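Why I keep the old radio

By Biljana Tomić

My neighbor in Sturitz changed her kitchen radio three times in six years. Mine is from my father and it still plays. I think we throw away things too early, and I think the shops like it this way.

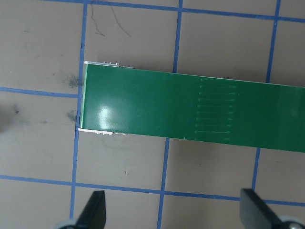
A repair costs me 50 and a new radio costs less, so people say I am not practical. Maybe. But the price in the shop does not include the trash. Inside every cheap device there is a board, green and shiny like this one, and most of us never see it before it goes to the dump. I would like that the makers must sell parts for ten years. In Zellomville the town already asked for it in February, and I signed also.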